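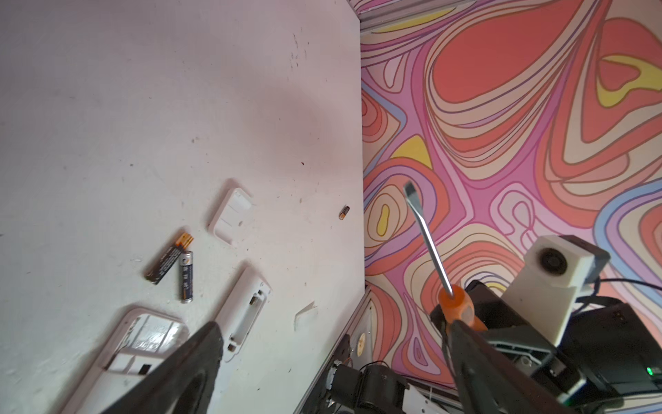

The Battery Test

Home robots can fold a towel on video. Can they change the batteries in something?

28 September 2026

Changing batteries is a small chore. You find the cover, pry it up, take out the old cells, put the new ones in facing the right way and press the cover back down. If there is a screw, you get a screwdriver. Most adults have done it so often that they could not tell you which hand does what.

For a robot with two arms and a pair of stiff black fingers on each, it is hard work. The parts are small, some of them roll, and the plastic case is the same white as the table underneath it. A screwdriver is worse. It was shaped for a human palm, and a robot has to pinch the handle between two fingers and keep the blade pointed where it needs to go.

This magazine spent part of the summer asking companies that build or buy such machines a simple question: what can they do today, without help, in a real room? We were less interested in what they will do one day. The answers were more modest than the videos and better than we had expected.

What the numbers say

Sönmez, a small company that trains robot arms for repair and sorting jobs, let us look through its log for July. It covers 1404 attempts at one task: open the battery compartment of a small plastic device, remove what is in it, and set the pieces down on the table without losing any. The robot finished over 900 of those attempts with no human touching anything.

That means it failed on a good part of the rest, and the log says how. The most common failure was dropping the cover. Next came batteries that rolled out of reach. A smaller group was marked "tool slip," which covers every case where the screwdriver twisted in the fingers or came off the slot.

The company does not hide these figures, and its engineers were open about how much the setting helps. The table is white and flat. The lighting does not change much. The devices come from a limited set, and the arms have seen all of them before. When the team brought in a device the robot had never handled, the success rate fell so far that they stopped the run after a morning and went back to collecting more practice data.

Practice data, in this line of work, mostly means a person doing the task through the robot. The operator moves a set of controls, the arms follow, and cameras on the arms record what happens. After enough sessions, a computer model learns to connect what the cameras see with how the arms should move. There is no rule in the software that says "a battery is round and will roll." The model has to pick that up from examples.

Why small parts are hard

A person changing batteries uses touch for nearly all of it. Your thumb feels the latch bend. You know the battery has cleared the spring because the push against your finger changes. You can do it in the dark, and many people have.

Most low-cost arms have little or no sense of touch. They work by looking, and a camera near the fingers has an obvious weakness: when the fingers close on something, they tend to block the view of it. At the moment when a person would get the most information, the robot gets the least.

Then there is force. A latch on a cheap plastic case needs a firm push up to a certain point and then almost none. People ease off without thinking. A robot that pushes too gently never opens the case, and one that keeps pushing sends the cover across the room. Several of the companies we talked to keep a bag of spare covers by the work table.

Tools add another layer. With a bare finger, the robot knows where its fingertip is. With a flat-head screwdriver, the point that matters is at the far end of a long metal shaft, and its position depends on exactly how the handle sits in the grip. A small shift at the handle becomes a large one at the tip. When that happens the arm may carry on as if all were well, turning a blade that is resting on plastic next to the slot.

Some teams avoid the problem by bolting a powered driver to the arm. It works, and for a factory it is the sensible choice. For a home it defeats the purpose, since a household robot would need to use whatever is in the kitchen drawer.

The shop floor is further along

Bivum runs a warehouse where returned household electronics are checked, stripped of batteries and sent either to resale or to recycling. The batteries have to come out first. If they go into a shredder they can start a fire, and for that reason somebody has to open every single item.

The company has had robot arms at two of its stations since last year. They do not open the items. A worker does that with a hand tool, then slides the open case along, and the arm takes the cells out and drops them into the correct bin. The arm is slower than the worker beside it. It also does not mind doing the dullest part of the job, and the people at those stations told us they would not want to give it back.

They had complaints too. The arm stops when it is unsure, and it is unsure whenever a label is torn or a battery has leaked. Each stop means a worker has to walk over, clear the item and press a button. On a bad afternoon, we were told, it feels like minding a toddler. On a good one they forget it is there.

Bivum considers the stations worth the money, though not by a wide margin. The saving came from moving workers to the inspection benches, where the company had been short of hands. It has no plan to automate the opening step. Its buyers looked at three systems and sent all of them home.

Stuvside, which makes flat-pack furniture, has gone a different way. It uses arms to put together sample drawers and check that the holes line up. The parts are always the same and always arrive in the same place, and a task like that has been within reach of machines for a long time. What is new is the setup. A change of product used to mean a visit from an outside programmer. Now a worker on the line guides the arms through the new job for a day or so, and the system learns from that. It sometimes needs a second day.

The home is another matter

No company we contacted would sell us a robot that could change the batteries in a device it had not seen before, in a house it had not seen before. One came close to offering.

Grellent rents a wheeled machine with a pair of arms to a limited number of homes. It picks up clothes, loads a dishwasher if the racks are empty and wipes down a counter. We watched it in an apartment with a busy rug, a narrow hallway and a cat. It got the counter clean. It took 10 minutes to do it, and it left a spoon standing in a cup because it could not work out how to lift one without the other.

We then put a remote control on the table, along with fresh batteries, and asked for them to be changed. The machine picked up the remote, turned it over and found the cover. It pushed at the latch several times and set the remote back down. A message on the phone app asked if a remote operator could take over. We said yes, and a person somewhere else finished the job through the robot's arms, slowly but correctly, plus and minus ends where they belonged.

This kind of help from a distance is common in the business and not always advertised. Grellent does state it in the rental agreement. Anyone thinking of signing up should read that section, because it means that a stranger may at times see the inside of your home through the machine's cameras. The company says operators connect only after the customer agrees. In our visit that was how it went.

What to expect, and what to ask

The honest reading of all this is that robots are getting useful at chores where the objects are large, soft or always the same. Laundry is moving along. Dishes are moving along, with breakage. Anything with a latch, a small screw or a spring is still mostly a lab task, and the results there depend a lot on how familiar the parts are.

Progress is real all the same. An engineer at Sönmez said that two years ago the arms could not pick a loose battery off a table reliably. Today they rarely miss one that is lying still. The next step for that team is putting batteries in, which is harder than taking them out. The spring pushes back, the fit is tight, and the robot has to read which end is which from cells that may be facing any direction.

If you are looking at a machine for a shop or a small plant, ask for the failure log before you ask for the demo. Find out who clears a stop, how long it takes and what that person would otherwise be doing. Bring your own parts to the trial – the scratched ones, the older model, the one with tape on it.

For a home, ask which chores run without an operator and get the list in writing. Ask what happens when the connection drops in the middle of a job. Grellent's machine puts down whatever it is holding and waits, and it was still waiting by the table when we left the apartment, with the cat asleep against one of its wheels.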